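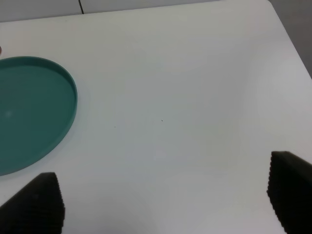 Pre-purchase inspection checklist, second arm cell, comments by Anil Kartha

I've filled this in the long way again, so bear with me, because we have 2797 left to plan with and I'd like every line of it to be spent kindly. Item one is the table. The white top is plain and smooth with rounded corners, and I'd happily order the same again. It does show every speck, though, and there are a couple of dark ones out past the teal tray, so please put wipes on the list.

1. Tabletop and edges: PASS. Corners fine, no sharp spots under my hand.

2. Gripper fingers: PASS WITH COMMENT. The ribbing is in good shape. Telov quotes 155 for a spare pair, and I'd buy one pair now - waiting for a finger in November was no fun for any of us.
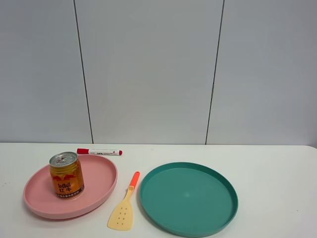 3. Spares shelf: NOT YET. Satish Krishnan would like a proper shelf, and I'm with him, but Prangate wants 300 for theirs and a plain one from the hardware store would do us nicely for 60.

4. Test items: PASS. We can keep these cheap! Kitchen things and office things have served us very well on Fido, our first arm, and I'd ask that the new cell get its own set so we stop borrowing back and forth.
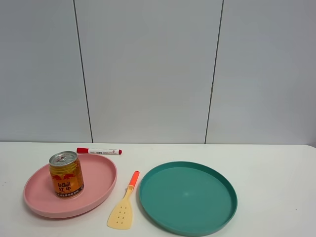 Item 4: two plates, drink can, marker and slotted spatula.

5. Drinks cans as test items: COMMENT. Sealed ones only, please, and keep one extra in the cupboard in case of dents.

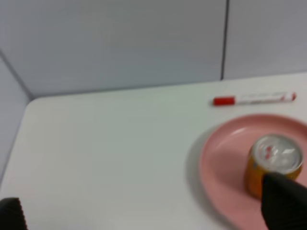
6. Emergency stop: PASS. Pressed twice at 9:30, and the arm halted both times. The button for the new cell is already in the Subramaniam quote, so please don't order it again.

7. Cable covers: FAIL. One is missing by the door. Satish has the part number and will add it to the order.

Recheck items 3 and 7 before signing.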